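21st October
By Selma Đorđević

The case for printing the unit price larger

Shelf labels in most food shops carry two prices. The first is what the till will charge. The second is the price per kilogram, per litre or per hundred grams, set in type a third of the height and often in grey. My argument is that the two should change places, or at least be printed at the same size.

A selling price tells the buyer what one pack costs. It says nothing useful about whether the pack is good value until the quantity is known, and quantity is the figure that makers alter most freely. A biscuit that cost the same last December and this October may have lost a tenth of its weight in between. The selling price records no change. The unit price records it exactly.

The usual objection is that shoppers can do the division themselves. Some can. The sums are awkward by design or by habit: 145 grams against 193 grams, one on a multi-buy and the other not. I keep a notebook of such pairs from my own shopping. The arithmetic is within reach of anyone with a pencil, but few people carry a pencil round a supermarket, and a telephone calculator used forty times in one visit would double the length of the visit.

A second objection comes from the trade. Norbert Kratochvíl, who spent much of his working life setting label templates for a chain of mid-sized shops, put it to me in a letter. His view is that a label has a fixed area, that staff need the stock code and the date code on it, and that customers complain when the large figure does not match the receipt. The last point is fair. A person with a fixed sum in their purse needs to know the total before reaching the till. This is why I would accept equal sizes and would not press for the full reversal.

The point about area is weaker. The labels I have measured give more room to the word "OFFER" than to the unit price. Where a shop has moved to electronic labels the area is not fixed in any real sense, as the layout can be altered overnight from a back office.

There is also the matter of which unit. Tea is priced per hundred grams on one shelf and per bag on the next. Washing tablets are priced per wash, a unit which the maker defines. Kitchen roll may be priced per sheet, and sheets differ in size. A larger figure in an unstable unit would be worse than a small one, and any rule on type size should come with a rule that one class of goods uses one unit throughout the shop.

Goods bought for delivery present the same fault in another form. The listing page generally shows a unit price, in small type, but the order summary drops it, and so does the slip. By the time a packet is at home it has been cut loose from the only number that allowed comparison.
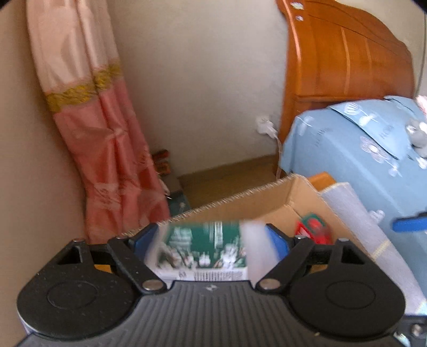
Page last changed: 21st October, 16:61 edition withdrawnHousehold storage makes this worse. A pack in a cardboard box in the bedroom carries its net weight somewhere on the back, and the price is on a slip that has gone out with the recycling. A buyer who wants to know whether the next order is dearer has to rebuild the figure from two sources. Printing the unit price on the slip would add one column to it.

Joaquín Benítez has argued to me that none of this matters much, because people buy by brand and would go on doing so with the unit price in letters a foot high. He may be right about many of them. A measure can be worth printing clearly even if a minority reads it. We do not shrink the numerals on a petrol pump on the ground that most drivers fill up at the nearest garage, and petrol is in fact the one common purchase where the unit price is already the large figure.

I would start with dry goods, where the units are least in dispute, and leave fresh produce sold by the piece until later.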